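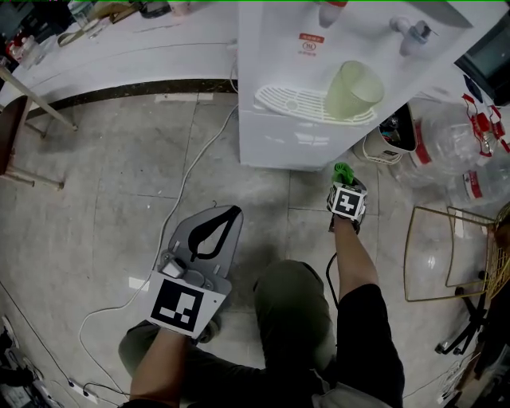 Nuststead library to stay open late on Thursdays

Readers in Nuststead who have been asking for longer library hours (and there have been a good many of them over the years, bless them) will be glad to hear that the Lunier Street branch is going to keep its doors open until 9 p.m. every Thursday, starting in October. The other days stay as they are for now, with closing time at 5:30, and the branch will still be shut on Sundays.

The change comes after a survey that went out with the spring newsletter. The library got 234 replies, a very nice pile of paper for a town this size, and the same wish came up again and again: people who work in the city can't get home on the 5:40 train and still return a book in person. Plenty of them have been using the drop slot and choosing their next read from the online catalog, which does the job but takes a lot of the fun out of it. One reply, written in green ink on both sides of the sheet, said the writer had not walked along the mystery shelves on a weekday since changing jobs and missed them terribly.

The late evenings will be paid for by a grant of $2,099 from the Softić Fund, which has helped the branch before – regulars may remember the new carpet in the children's corner and the reading lamps by the west windows. The money covers staff time and heating through the end of spring. After that the town will look at how many people came and decide whether to carry on.

There will be a little more going on than just borrowing, too. The first hour after 5:30 is being kept for families, with picture books read aloud on the rug and a table of puzzles for the older brothers and sisters who think they are too big for story time. From 7 p.m. the back room will be a quiet study space with 23 seats, and the evening book group, which has been squeezing itself into the bakery next door, is moving in at the front by the magazines. New members are very welcome, and you don't have to have finished the book!

The branch has also joined Comisis, the shared catalog used by 4 neighboring towns, so anything ordered by Monday noon should be waiting on the hold shelf by Thursday evening. Your present card will work just as it is, but if yours is one of the old paper ones, bring it to the desk along with something that shows your address and the staff will swap it for a plastic one at no charge.

Parking behind the building is free after 6 p.m., and the side door with the ramp will be unlocked for the whole evening. The bakery says it will stay open until 7 on Thursdays as well, with soup.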